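Skarnano

3 November 2023

The maple board is finished, and I have been wanting to write about it all week, so get yourself a coffee because I am going to go on a bit.

If you've been reading since August you'll remember that the plan for this winter was to make a proper little set of sorting blocks and a board to play with them on. Simple shapes, strong colors, something you can push around a table with your fingertips while you're on the phone. I had a set like that as a kid and I loved it far beyond the age when I was supposed to. Mine went to a yard sale at some point and I've never quite gotten over it!

So, the board first. I bought the maple at Villaseñor, the lumber place out past the reservoir, where they keep a rack of short pieces by the door that I can never walk past. I went in for sandpaper. I came out with sandpaper and a length of maple that had the loveliest wavy streaks running through it, darker than the rest, like somebody had dragged a comb through wet sand. The one next to it on the rack was cleaner and straighter and I'm sure a sensible person would have taken that one. But look, I'm going to be staring at this thing for years. I want something to stare at.

It has a few small knots too. I went back and forth on those for an entire evening. A knot in a chair leg is a worry, but in a flat board that only has to hold up some plastic blocks it's just a nice little landmark. I kept all of them.

Sanding took me three evenings and I enjoyed every minute, which I realize is not what people usually report. I put the radio on, I opened the garage door a crack, and I went up through the grits until the surface felt like the inside of a seashell. Pale maple shows every scratch if you go across the grain, so I kept everything running the long way and checked with a flashlight held low, almost flat to the wood. If you only take one thing from this post, take the flashlight. You will find scratches you didn't know you had made, and you'll be annoyed, and then you'll fix them and feel wonderful.

For the finish I wanted it as light as I could get it. I tried two test strips on the back of an offcut, and the first one turned the wood the color of weak tea. Very pretty on a different board! Wrong for this one. The second stayed light and creamy with just a touch of honey, and I did three thin coats of that with a light rub in between. Please do your test strips on the same wood as your project. I have skipped that step in the past and I own an orange bookend to prove it.

Now the blocks, which is where I really lost my head. The first plan was to cut them from wood as well. I got as far as one star. Five points, ten sides, and every inside corner wanting to tear out. It took most of a Saturday and came out looking like a cookie that had been sat on. I still have it, it lives on the windowsill, and I'm fond of it, but I was not going to do that again for a whole set.

So I printed them. The printer is a Skalden, bought used, noisy as a blender, and it has been the best thing in the garage this year. A star that took me a whole Saturday with a saw takes the Skalden less time than a movie, and the points come out sharp. You do get those fine ridges on top from the layers, and I thought about sanding them away or filling them. Then I ran my thumb over one and changed my mind completely. They feel great! It gives the blocks a bit of texture against all that smooth wood, and when light comes in from the side you can see the lines on the green ones especially well.

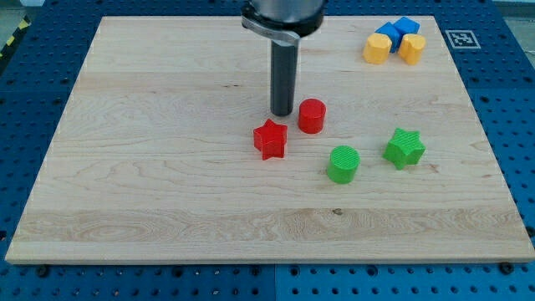
Red pair, green pair, one star and one cylinder of each, out on the maple.

I am so pleased with how the red looks on it. I'd worried that such a pale board would make the colors look cheap, but it does the opposite, they just sing. The green is brighter than I expected from the spool. And do you see the band of fancier grain toward the bottom of the board? That's the part that made me buy it. I was going to put that band at the top, and I flipped the board around about twenty times before I settled on this.

A word on the shapes, for anybody planning their own. I wanted things you could tell apart with your eyes closed. Stars and cylinders are perfect for that. Pick up a star and there's no mistaking it, and a cylinder has that lovely plain roundness that sits in your palm. They also behave very differently when you nudge them. A cylinder standing on its end slides along politely and you can steer it from almost anywhere. A star swings. Push it on one point and the whole thing turns, and then you're pushing a different point and it's headed somewhere else. I spent far too long one night trying to slide a star in a straight line with one finger. I did it eventually and wanted to call someone.

Size was a bit of trial and error. My first batch was too short, and the cylinders looked like checkers. Fine if you want checkers. I added height until they looked like little posts, and that was much better, with a nice flat top that catches the light. The stars I made to match, so everything feels like it belongs to the same family. I used up to five walls on each piece in the slicer settings so they have some heft. A hollow rattly block is a sad thing, and you can hear the difference the second you set one down on wood.

Oh, and the sound! I hadn't thought about it at all while I was planning. Set one of these down on maple and you get a small, clean tock. Push two together and there's a quieter click. I've been doing it while I wait for the kettle.

The edges of the board got a light rounding and nothing more. I had planned a raised lip all the way around to keep pieces from wandering off, and I'd even cut the strips, but when I held them up they made the whole thing look like a serving tray. Off they went to the scrap bin. If a block goes over the side, you pick it up. The strips will turn into something else, maybe a frame for the hallway mirror, which has been leaning against a wall unframed for longer than I'd like to say.

For storage I'm using a canvas drawstring bag from Brostance. It's plain, it's sturdy, and the whole set drops in with room left over. I know a fitted wooden case would be the fancy choice. Maybe someday. Right now I like that cleanup is one scoop and a pull of the string.

There are a couple of things I'd do differently. I would sort out my red filament before starting, instead of running low in the middle of a print and having to wait for a new spool to show up. I'd buy a slightly bigger sheet of the finest sandpaper. And I'd put the finish on in the morning. I did my second coat late in the evening, left the garage light on without thinking, and every moth in the county came over to have a look. Two of them became part of the project for a little while. A bit of very fine paper took care of it, but I did say some words.

I've had a few games going with it already, all made up on the spot. One is just gathering: scatter everything, then bring each color home to its own spot, one finger only, no lifting. Another is a kind of pairing game where every cylinder has to end up next to the star of its own color without bumping anything else on the way. It's much harder than it sounds, mostly thanks to those swinging stars. If you come up with a good one, leave it in the comments and I'll try it out and report back. I'd especially love something for two players that doesn't need dice.

Next on the bench is a second board, smaller, from whatever is in that rack by the door. I'm hoping for cherry. I've also been sketching a crescent shape for the blocks, which I think will be very entertaining to push around, and maybe a heart if I can get the bottom point to print cleanly. My first crescent came off the bed with one horn missing, so there's some tinkering ahead of me, and I need to level the bed again anyway.

I'll put the block files up once I've tidied the names. At the moment they're called star_new, star_newer and star_this_one, and I'd like to fix that before anyone else has to look at it.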